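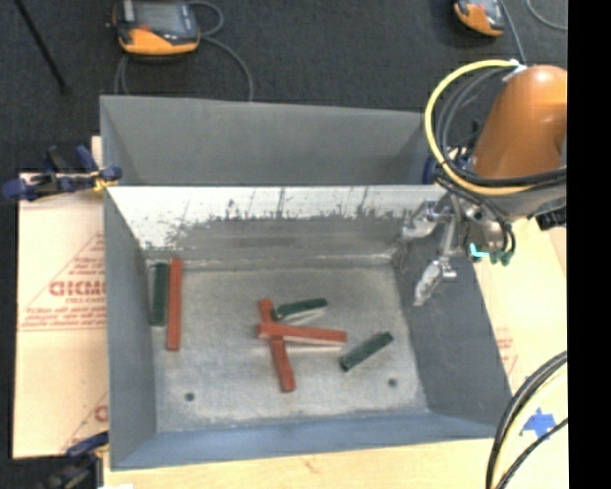

Red and green blocks in a gray metal bin.

The Toy That Will Make Your Child a Genius, Again

The box from Dralov costs more than my first bicycle did, and it holds plain blocks in two colors. The leaflet inside is longer than most picture books. It promises "spatial fluency" by the age of four and has a chart to prove it, with a line going up and no numbers on either side.

I have been reading leaflets like this since February, when a friend asked me which building set to buy for her son. I said any of them. She wanted a better answer, so I went looking for one, and I still think the first was pretty good.

The claim that the right toy makes a clever child is an old one. Esben Kirkegaard, who sells secondhand toys and keeps a drawer full of old catalogs, let me spend an afternoon with them. The wording hardly changes. Blocks build character in one decade, engineers in the next, and lately they build brains. The blocks themselves stay put.

"People ask me which set is the educational one," Kirkegaard told me. "I ask how old the kid is and whether he still puts things in his mouth."

Skeletti, a smaller maker, sells its sets by stage. There are 19 stages. I asked the company what a child at stage 6 can do that a child at stage 5 can't, and got back a friendly message about every child's journey being different. Then why number them? That one went unanswered.

Ravn at least says it ran a study. I asked to read it and was sent two pages. The children who played with the blocks got better at a block puzzle. I would have been worried if they hadn't. Whether they got better at anything else, such as math or waiting their turn, the two pages don't say. They also don't say what the other children were doing in the meantime, or if there were any other children.

The worst of the lot is Pluvetti, which wants a monthly fee for "guided play." A new card comes in the mail and tells the parent what to say while the child stacks. I tried a card on my niece. She listened politely and asked me to move my foot, as it was on her bridge.

None of this means blocks are a waste of money. Kids like them, and they last. Kirkegaard has sets that have been through three families and only need a wash. My complaint is with the chart and the fee, and with the worry they sell to tired parents who already have a perfectly good box of blocks under the bed.

My friend bought the Dralov set anyway. Her son uses the leaflet as a road.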